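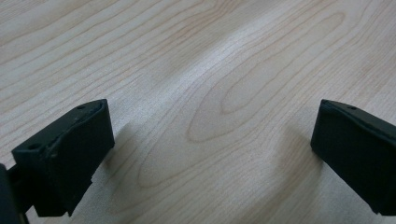

Chapter 3
Reading the Ingredient List of a Processed Food

Search this book
Go
Contents | Glossary

Updated October
By the Flindetti Open Textbook editors

3.1 Scope of the chapter

Chapter 2 dealt with the composition of raw foods: water, protein, fat, carbohydrate and ash. This chapter deals with what is added to them during manufacture and how those additions are declared on the package. The products used for illustration are packaged bread, salad dressing and canned soup. Each contains an emulsifier, a thickener or a preservative in at least some of its commercial versions, and each can also be made at home without any of them.

Students should be able to do the following by the end of the chapter: place an additive in its functional class, state why the manufacturer used it, and estimate from its position in the list how much of it may be present. Exposure limits are left to Chapter 5.

3.2 Terms

A food additive, as the term is used here, is a substance put into a food on purpose to produce a technical effect. The effect may concern keeping quality, texture, color, flavor or behavior during processing. Salt and sugar produce several of these effects, but they are normally discussed as ingredients, and this book follows that custom. A contaminant is present without being intended and is not an additive. A processing aid is used during manufacture and then removed, or left behind at a level that has no effect in the finished food. The line between a processing aid and an additive is a legal one, and students will find that it falls in different places in different countries.

The functional class describes the job done in a given product. One substance may belong to several classes. Lecithin is an emulsifier in salad dressing and a release agent in a pan spray. Citric acid adjusts acidity in canned tomatoes, adds sourness to candy and binds trace metals in oils – three jobs under a single name on the label.

3.3 Order of listing

Ingredients are listed in descending order by weight, as weighed at the time of mixing. Water lost later in baking or frying is therefore counted at its starting weight. A label that places water second may describe a product that is fairly dry by the time it is sold.

The order gives limits, not amounts. If an ingredient stands below salt, and salt makes up 2 percent of the mix, that ingredient makes up no more than 2 percent. Salt is a convenient marker for this purpose, as its amount can be worked out approximately from the sodium value on the nutrition panel, provided that few other sodium compounds are present. Where baking soda or sodium phosphates are also listed, the result will be too high.

Compound ingredients need separate care. When a soup contains noodles, the parts of the noodle may be given in parentheses after the word, in their own descending order. Wheat flour may then appear twice, once within the noodles and once as a thickener. The two entries cannot be added together from the label alone.

3.4 A worked case

The Furska sandwich loaf, used in the exercises throughout Part One, lists 12 ingredients. Flour and water come first, followed by sugar, yeast, oil and salt. The remaining six are a dough conditioner, two emulsifiers, a preservative, an enzyme blend and vinegar.

All six stand below salt, so each is present in a smaller amount by weight than the salt, or at most an equal one. The preservative is calcium propionate, which slows mold. The vinegar lowers the pH and makes the propionate more effective. A reader who took the vinegar for a flavoring would miss its main purpose.

The Pylypenko loaf has nearly the same flour and water content but no preservative. It is sold frozen. Cold storage does the work that calcium propionate does in the first loaf, and the label carries no record of it beyond the storage instruction. When two products are compared, the storage instruction should be read together with the ingredient list.

3.5 Limits of the method

The list does not state purity, source or particle size. It gives little information on heat treatment. "Natural flavor" may cover one substance or many. The Stelino tables in Appendix B give typical use levels by product type and may be used to narrow an estimate – they should not be quoted as the level in any particular brand.

Section 3.6 begins with the emulsifiers. Students who have not completed the oil and water exercise in Chapter 2 should do so before going on.

3 comments | 2 shares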